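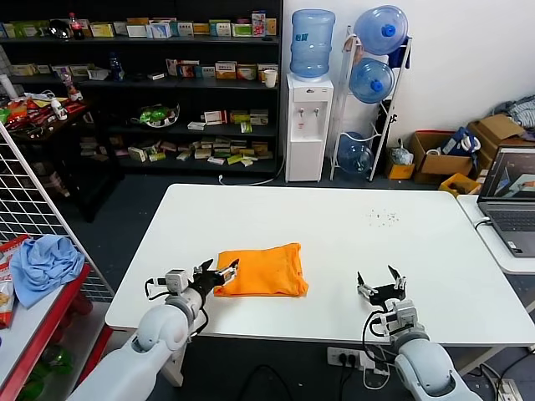

Week 3 notes: queues and waiting lines

last updated: September

Picking up from last time. We had arrivals, we had service, we did not finish why the line gets so long so fast. Do that first, then the Skudlow ferry problem, then homework.

Recap. Arrival rate = how many people show up per hour, on average. Service rate = how many one clerk can handle per hour if there is always someone waiting. Utilization = first divided by second. Has to be under 1 or the line grows forever. Most of you had this on the quiz. A few flipped the fraction, check yours.

Why a line forms even when the clerk is fast enough: bunching. Average gap between customers might be fine but real gaps aren't even. Three people walk in together, then no one for a while. Clerk can't save up the idle time and spend it later. That lost time is the whole story, more or less.

Rule to remember (single clerk, random arrivals, random service): average number in the system = u / (1 - u), u is utilization. Try it. u = one half gives 1. u = 0.9 gives 9. u = 0.95 gives 19. So the last little bit of "efficency" costs you a lot. Draw the curve yourself, don't just copy it off a neighbor.

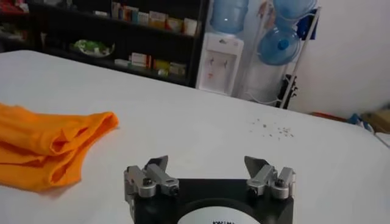
Little's law. Average number in system = arrival rate x average time in system. Works for nearly anything, no assumption about randomness, just has to be steady over the long run. Units!! If the rate is per hour then time comes out in hours. Half the lost points last year were minutes vs hours.

Skudlow ferry ticket office. One window, Saturday morning. 20 customers an hour, average time in line plus at window is 0.2 hours. How many in the office on average? 20 x 0.2 = 4. Done, one line.

Now add a second window. Two separate lines or one shared line? Shared is better for average wait. Reason: with separate lines one clerk can sit idle while the other has people waiting. Grotorside branch runs separate lines, we'll compare the two offices next week, the Grotorside log has 322 customers in it so bring a laptop.

Reading: Abreu handout, sections 2 and 3. Skip the proof in 3 unless your curious. Not on the test.

Homework: problems 2 and 3 only. Show the utilization before anything else, if it is over 1 stop and say so. Jistex spreadsheet is fine for the plots, hand drawn also fine, label the axes either way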